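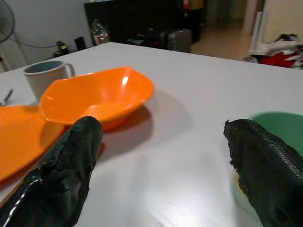
Wrist view, fingers open, orange bowl and mug ahead.

Home Docs Issues Releases

erbridge-tableset: data card

1272 wrist-view episodes of clearing a table, collected in August and used to test the Grosley grasp planner. Maintainer: Gwilym Kneath.

Read this before you quote our numbers. The planner picks a finger pose from a segmentation mask, and the masks are weaker than the demo suggests. An orange bowl next to an orange plate often comes back as one object. The planner then scores a grasp on a shape that doesn't exist, with high confidence.

Splits: 701 episodes have hand-checked masks. The rest are auto-labeled, and I wouldn't train on them without looking first.

Known problems
- Fingers overlap plates near the bottom of the view. Auto masks sometimes give the finger to the plate.
- "Success" is set from gripper width alone. I reviewed 56 episodes marked as successes and disagreed with 45.
- The background is one lived-in room. Claims about generalizing to other homes aren't supported by anything in this repo.

Run check_masks.py before opening an issue.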